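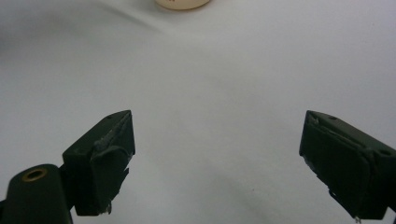

Busdale Opens Table Linen Lending Room in Former Moser Shop

Busdale, Fri 31 May — Residents who need a tablecloth for a wedding, a funeral meal or a birthday can now borrow one for a week without paying. The lending room opened this morning in the old Moser shop on the lower street, two doors from the post office.

The collection has 710 pieces. Most of them are white or light gray cloths, and there are also napkins, table runners and a small number of round cloths for garden tables. Almost all were given by families from Busdale and from the neighboring town of Wusaston, after a call in the parish newsletter last fall.

Burgi Wieser, who had the idea, worked for many years in the kitchen of an inn and knows how expensive it is to rent linen for only one evening. "People have beautiful cloths in the closet and they use them maybe one time in ten years," she said at the opening. "And then the daughter gets married and they buy paper ones."

The cloths are washed and ironed by the Wusura laundry in Wusaston, which gives the lending room a lower price. Borrowers are asked to bring the linen back unwashed. Wine and candle wax are not a problem, said Wieser, but it is important to tell about the stain when the cloth is returned. A stain that has been ironed is very hard to take out.

During the first morning 13 households registered. Two of them took linen home immediately, one for a christening on Sunday. Visitors could also spread a cloth on the long table in the front room and try their own cups and dishes on it, and many stayed longer than they had planned.

Theresia Prantl came from Wusaston with her sister to look for something for 51 guests. She chose plain cloths without pattern. "With a pattern, everyone sees when two tables are different," she said. She was less happy with the folding. A cloth that lies folded for months keeps its lines, even on the table, and she would prefer that the long ones are stored on rolls.

Wieser agreed with this. Cardboard tubes have been ordered for the biggest sizes, but they did not arrive in time for the opening. Until then the long cloths stay folded on the shelves in the back room, and borrowers should hang them over a door the evening before the party, or iron them once more with a little steam.

The room is open on Friday mornings from nine to 12 and will be closed for two weeks in July. Linen for larger parties should be reserved at least ten days before. New donations are welcome, if they are clean and have no holes. Round cloths are needed most at the moment — the shelf for them was already half empty by noon.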